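Jastinden Pill Organizer and Reminder: Review

My mother takes 7 medications, and I set them up for her every Monday. For years we used a plain plastic box with flip lids. It worked until she began forgetting whether she'd taken the evening dose. I bought the Jastinden after comparing it with the Gaseck, which costs more and needs a phone app. The Jastinden was 185 dollars and works without one. 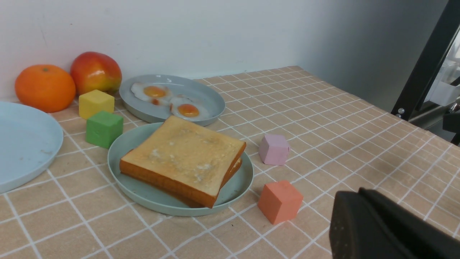 Setup and filling

Filling the tray takes me 20 minutes. The compartments are wide enough for her large calcium tablets, and the lids snap shut firmly. Setting the alarm times means holding two buttons together, and I had to read that page of the manual twice.

We use cookies to remember your preferences. Accept | Manage settings

Daily use

The alarm is loud enough to hear from the next room. It repeats until the tray is turned over, so she can't just silence it and walk off. The light is less useful during the day.

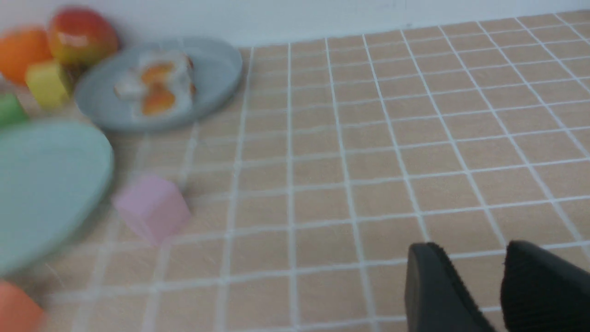 Placement matters more than I expected. The base slides if it gets bumped, and the cord is short, so I tried a few spots before settling on one near an outlet. A surface with a grid of squares, like the one in the photo, makes it easy to line the base up in the same position after each refill. Mom likes it to stay put.

Cons

The battery backup lasted one night during a power cut. Replacement trays are sold only in pairs. The key is tiny, and I'd order a spare.

I would buy it again for someone who lives alone and doesn't use a smartphone.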